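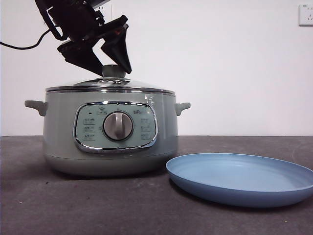

夹爪与锅盖旋钮，灰绿色电锅

讲稿备注：小厂牌怎么发一张混音合辑
（下午场，四十分钟，最后留十分钟提问）

开场

大家好！先放三十秒音乐，别急着说话。放 Volico 的第二首，从贝斯进来的地方开始，鼓掉下去的那一小节停。停完再打招呼。

我今天想讲的是混音合辑，就是一张原曲拿出来，请一堆人各做各的版本，再收成一张发出去。我们厂牌 Gritgate 做过三张，最近这张叫 Volico，原曲是乐队 Zakura 的一首四分半钟的歌，名字叫 Bite。我特别喜欢这首歌，第一次听到小样的时候在地铁上坐过了两站。

（如果有人没听过原曲，放副歌，十五秒就够。）

一、为什么选这首

Bite 适合混音，理由很具体。人声是干的，录音的时候几乎没加混响，拿到手里想怎么摆都行。主歌只有两个和弦，你往上面叠什么都不太会打架。还有那条合成器的线，只有五个音，切碎了放到任何速度里都认得出来。

反过来说，我们第一张合辑选的歌就吃了亏。那首歌和声太满，分轨里吉他串进了人声话筒，混音的人来信都在问同一件事：有没有干净一点的人声？没有。那张最后只收了六首，好几首干脆不用人声。

二、分轨怎么给

这一段讲慢一点，台下做制作的人会记笔记。

我们给的是 24 bit 的 WAV，全部从零秒开始，长度一样，拖进工程就对齐。文件名写清楚：鼓、底鼓单独、军鼓单独、贝斯、合成器一、合成器二、主唱干声、主唱带效果、和声。速度和调写在文件夹名字里，别写在邮件里，邮件一定会丢。

主唱给两份，这点我要多说两句。带效果的那份是给赶时间的人用的，干声是给想玩的人用的。这次收到的版本里，最让我起鸡皮疙瘩的一首用了干声，把一句歌词拉长到十六小节，底下只有一个底鼓。（这里放！从一分十秒开始。）

总谱和歌词也放进去了。歌词是后来补的，有位做环境音乐的朋友想把歌词念一遍录进去，来问我们要，我们才想起来没给。

三、征集和筛选

分轨包开放下载，一共下载了 2585 次。交回来的作品是 654 首。我当时看到这个数字先是高兴，然后是害怕，因为全都得听！

听法是这样：第一轮每首至少听到两分钟，不许只听开头。很多好东西藏在后半段，有一首前面一分半都是雨声一样的噪音，然后突然进来一个碎拍，我从椅子上站起来了。第二轮换设备听，手机外放、耳机、监听音箱各来一遍。第三轮只看顺序，把可能入选的排成一串，从头放到尾，听哪里断了气。

有些做得极漂亮的版本最后没进合辑。四首都是同一种速度的浩室，单听每首都好，摆在一起就互相抵消。这四首我们后来单独发了一张小的，四位作者都同意，封面换了个颜色。

（如果时间紧，小碟这段跳过。）

四、授权，别怕，就五分钟

我知道讲到合同大家会看手机。先看我，看完再看手机。

我们和每位入选者签一页纸。上面写：混音的录音归谁，原曲词曲的权利不变，收入怎么分，能不能自己放到自己的页面上。最后这条一定写明白。我们的做法是合辑发行一个月后，作者可以把自己的版本免费放出来，随便放。很多人会趁这个时候再修一遍，低频收一收，人声推上来一点，当成新版本重新发。我觉得这非常好，歌还活着嘛。

采样要问清楚。有一首用了一段老广播里的讲话，效果很震撼，可是作者自己也说不清出处。我们请他换掉，他自己找朋友重新录了一段，出来的味道更狠。

五、母带和曲序

十一首歌来自十一间房间，音量和低频各说各话。母带交给一位工程师统一做，我们事先发了一份说明：请大家交没有压限的版本，峰值留出余量。还是有人交来一条香肠一样的波形。写信去要，语气客气点，通常当天就补来了。

曲序我排了两个晚上。开头放最接近原曲的，让 Zakura 的听众有个落脚的地方；往后越来越远；第九首最吵；最后一首只有钢琴和人声。（放结尾四十秒，让它自己放完，不要在上面讲话。）

六、实体和钱

卡带做了 100 盘，每盘里夹一张歌词纸，手折的。预算一共是 3000 元，用在母带、卡带和邮费上。封面是乐队鼓手画的，画了一口张开的牙，印出来比屏幕上红，我反倒更喜欢。

邮费超出预期，海外尤其贵。下次会把卡带改成薄盒，重量能降一级。

发行放在十二月，这个选择有争议。年底榜单都出完了，媒体没空理你，可是听众有空。我们收到的长信基本都是放假那几天写来的，有人一首一首写感想，写得比我们的新闻稿好得多。

七、想自己做的人，从哪里开始

挑一首你手里分轨最全的歌，找五个朋友，给三个星期。三个星期刚好，再长大家就会放到最后一晚。先别想平台和封面，先把五个版本放在一个播放列表里连着听。如果你听完想再听一遍，就可以发了。

朋友里最好有一个完全不做这种音乐的人。我们那首钢琴版就是这么来的，作者平时给合唱团伴奏，第一次收到分轨包，问我“干声”是什么意思。

提问环节备用

问到软件：说都行，收来的作品里什么软件都有，我们只看 WAV。
问到比赛奖品：没有奖品，入选者分收入，外加两盘卡带。
问到下一张：原曲已经定了，还不能说，但是可以放八小节。（文件在桌面，名字叫“别放太长”。）

散场音乐用第七首，音量比讲话时低一点，大家还要聊天。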